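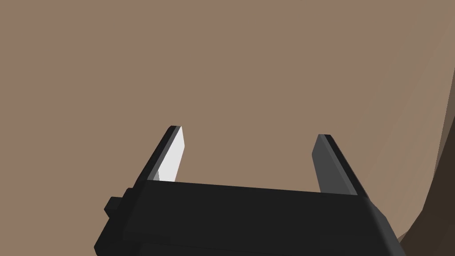
Wrist view in the simulator, gripper open, nothing between the fingers.

2/16/22

I spent most of the evening recording more demos in the sim, driving the arm by remote with the little hand controller I bought in December. The total is now 474. I was hoping to stop at 500, but a batch from the first week has the wrong control rate and will have to go.

The wrist view is the only one I let myself use while driving. If the policy has to work from that camera, I want to work from it too. Depth is the hard part. Over a plain brown surface there is very little to judge distance by, and I tend to come down too fast and then stop short — the recordings are full of small pauses where I'm making up my mind.

I tried slowing the controller down to 30 percent for the last part of the approach. It helps, though each demo takes longer and my thumb gets sore.

Lavel, my replay script, now drops any demo where the fingers close more than once. I used to keep those. The trained policy picked up the habit and would open and close over the same spot until it timed out.

Next is moving the start pose around more. Almost all of mine begin from the same place.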